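A ground worth the walk

The road out of Granddale drops for a mile before it reaches the pitch at Grekotstead, and on match days cars are parked along most of it. The club has played hurling here for longer than it has owned the field. The first lease ran for a single season, and it was renewed so many times that the landlord sold up in the end.

There is one stand, on the road side, with 55 seats. Everyone else goes on the bank opposite, where the grass is cut twice a year and the wind comes straight across from Tully. Visiting goalkeepers dislike the far end. A high ball into that goal can hang, and puck-outs against the wind often fail to reach the halfway line.

The senior side went up a grade after last January's reshuffle of the divisions. They lost their first 4 league games, two of them by a point, and then beat Wusstead away with a goal from a sideline cut that dropped in under the bar. Training moved to the mornings after that. The players had asked for it, as several of them work late shifts at the creamery and were missing one session in two.

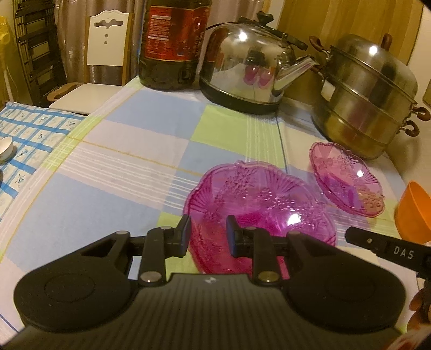 Why does a club this size still run its own under-age teams?

Mostly because of distance. The nearest club with spare places is Wusstead, 5 miles off by a road with no bus, and parents with two or three children can't be driving it every evening. Grekotstead tried a joint under-14 team for a year and found that half the panel had stopped coming by the summer.

The under-age sides now train on the small pitch behind the stand, which was a potato field until the club drained it. It is still soft in the corner nearest the stream. Coaches put the goals at the other end until the ground hardens, and the youngest group plays across the width.

Money is tight, as it is everywhere. The gate covers referees and the grass. Sliotars come out of the weekly draw, and helmets are handed down where they still meet the standard. A wall for striking practice has been planned for years - the base is already poured - but the blockwork has been put off again in favour of new dressing-room showers.

The field itself appears on an estate map of 1769, marked as common grazing. A copy hangs inside the clubhouse door, next to the fixtures. The next one is Tully at home, and the bank will need cutting before it.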